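Sovton Coffee Bar Set
Mug, glass cup, saucer and spoon

The Sovton set is made for people who keep beans out on the bench and measure by the spoon. It comes with a dark blue-grey mug, a clear glass cup with its own handle, a clear saucer and a small long-handled spoon. The pieces are sold together through Cernton and its stockists, or separately if you only need a replacement.

The mug is ceramic with a matte glaze outside and white inside, so you can see how strong the brew is. The loop handle takes three fingers.

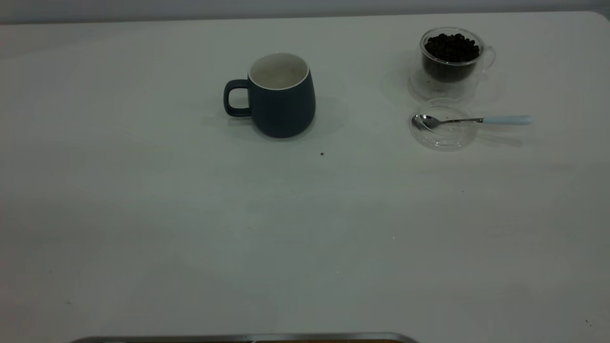

Both cups have a fairly small footprint and will sit side by side on an 80 cm trolley or the end of a kitchen bench with room left for a grinder. The glass cup can be used for espresso or short milk drinks, but plenty of customers fill it with whole beans and leave it beside the machine. It has no seal. Put out what you'll use in a day or two and keep the rest in the bag.

Contents and care
Mug: ceramic, dishwasher safe, top rack
Glass cup: 100 mL, hand wash only
Saucer: clear, hand wash
Spoon: metal, dishwasher safe
Packed weight of the glass cup: 126 g

Dark roasts leave an oily film on clear glass. Warm water, a drop of detergent and a soft cloth will take it off. Don't use a scourer – fine scratches dull the rim.

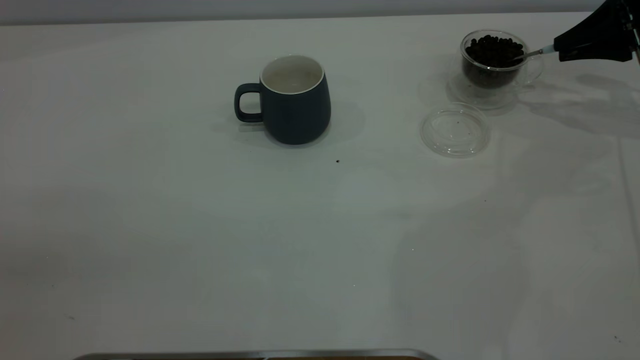 Can I use the spoon to measure a dose?
It's fine as a rough guide, but spoonfuls vary with the size of the bean and the roast. Use a scale if you want the same cup every morning.

The long handle reaches the bottom of the glass cup and rests over the rim between uses. Luana Sales, who handles orders at Cernton, can supply extra spoons singly. Cafés wanting 30 sets or more should ask her for the trade price.

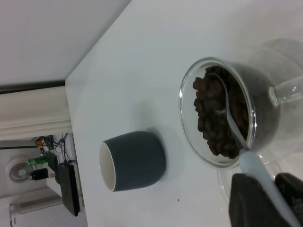 What happens if a piece arrives chipped?
Send a photo and your order number to Arlindo Miranda in returns and he'll post a replacement for that piece only. Keep the carton until you've checked the glass.

Colour: dark blue-grey with white interior. Next delivery due in March.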